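Home | Sites | Checklists | Archive | Contact
Search this site
Filed under: Storage and Bins / Walk-round Checks

Open parts bins, Odlow store — inspection checklist with comments
Date: 2025-01-30
Inspector: Keyvan Ranjbar
Sheet 5, open metal bins

1. Bin seated square on its base. OK.
2. Load label present, legible, 300 lb. OK. Label is the old Oltex type. Replace at next reorder.
3. Top rims free of burrs and sharp edges. OK after filing. One burr near a corner, removed during the check.
4. Walls straight, no bulging. OK.
5. Welds at inside corners. No cracks found. Checked with a flashlight.
6. Clearance to walkway. FAIL. Pallet from the Asadi delivery stood inside the marked line. Moved same day — recheck next round.
7. Floor of bin, surface condition. Acceptable. Worn and scuffed, with pale scratching across the lower center. Wear of this kind is noted only; it becomes a defect when a fingernail catches in it.
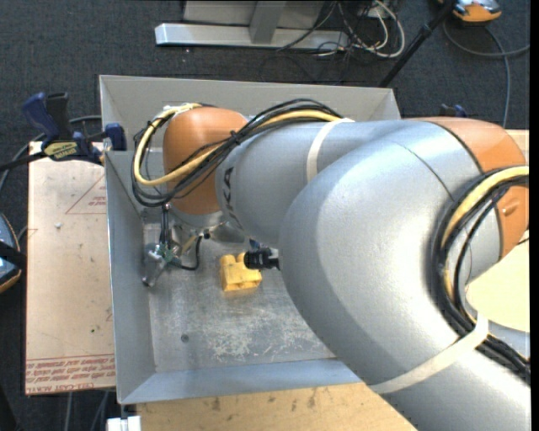

8. Small dark spot toward the lower left of the floor. Wipe with solvent and look again. If it stays, enter as a stain. If there is pitting, measure the depth.
9. Contents stable, nothing above the rim. OK. Yellow block-like item resting on the floor, black cylindrical part against it. Large parts may stay in as long as nothing is stacked on them.
10. Cleaning. Vacuum only, no compressed air. Rellico wipes are in cabinet 2.

Open items: 2, 6, 8. Item 4 was carried over from November and is now closed.

Previous sheet | Next sheet | Back to list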